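Wiltlow condo – HOA fee went up right before closing

jparsons
Under contract on a two-bed in Wiltlow, 1,965 on the mortgage. The resale packet says the monthly fee is 232, but the agent just told me it rises in February. Can I still back out?

borcombe_mike
Depends on your contract. Mine gave me 6 days after getting the packet. Check the date you signed for it.

M Furnival
I wouldn't walk over a fee increase. Low fees usually mean a special assessment later. I paid 1,000 for a roof at Treloar that way.

borcombe_mike
Disagree. If the board voted before the packet went out, it should have been in there. Ask for the minutes.

jparsons
Signed for it yesterday at 4 p.m. so I have time. Minutes requested.

M Furnival
Good. Get the reserve study too – and keep it all on paper.

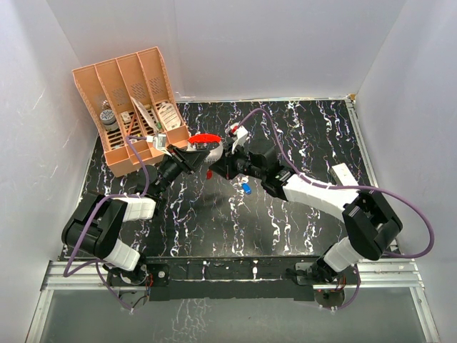 Orange four-slot file rack on the black marble-look top

jparsons
Thanks both. Will post when the Wumport office sends the minutes.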